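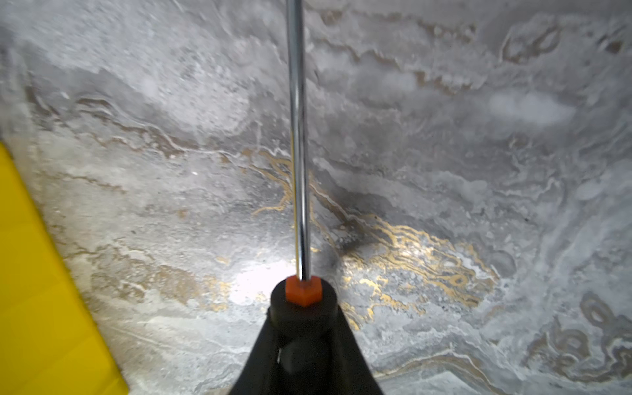
3. Material y montaje

3.1. El kit evaluado

El kit Jundo se vende como puesto de sobremesa para dos brazos y se entrega sin montar. Lo adquirimos a través del distribuidor Brinkmann en la configuración básica, que incluye los brazos, las placas de fijación, el cableado y el programa de control. La estructura de perfil de aluminio se pidió aparte. El montaje lo realizaron dos personas del laboratorio de Jirnitz siguiendo el manual del fabricante, sin asistencia técnica, y ocupó 9 horas, de las cuales más de la mitad se dedicó al tendido de cables y a la alineación de los brazos.

El manual describe con detalle la parte mecánica y es bastante más escueto en la calibración. El orden correcto de encendido de los módulos no figura en él; lo obtuvimos por correo del servicio técnico. Una revisión posterior del documento, que nos llegó en agosto, corrige esta omisión.

3.2. Disposición del puesto

Los dos brazos se fijan al borde delantero de la mesa mediante placas atornilladas a un perfil de aluminio. La superficie de trabajo tiene un dibujo de mármol gris y blanco, y las paredes llevan un papel negro con líneas onduladas blancas. La bandeja amarilla se coloca en el centro, con el lado largo hacia el fondo. Los objetos que no intervienen en la prueba se guardan en cestas de malla sujetas a los perfiles.

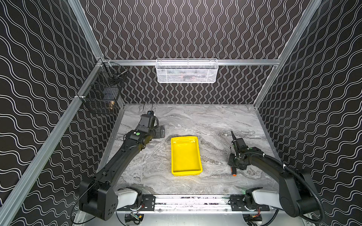

Figura 2. Puesto de trabajo con los dos brazos y la bandeja central.

Antes de cada serie se comprobó la posición de la bandeja con una plantilla de cartón. Las pinzas se utilizaron tal como las suministra el fabricante, sin recubrimiento adicional en los dedos.

3.3. Procedimiento

Se registraron 264 ensayos de recogida y depósito, repartidos entre 33 sesiones de ocho ensayos cada una. Las sesiones las dirigieron por turnos D. Haberkorn y U. Hinrichs; E. Stüber revisó los registros sin conocer quién había manejado el equipo. Un ensayo se consideró válido cuando el objeto quedó dentro de la bandeja y la pinza volvió a la posición de reposo sin intervención manual.

Diecisiete ensayos se excluyeron del análisis por interrupciones de la comunicación con uno de los brazos. En todos ellos el programa de control mostró el mismo aviso y fue necesario reiniciar el módulo correspondiente.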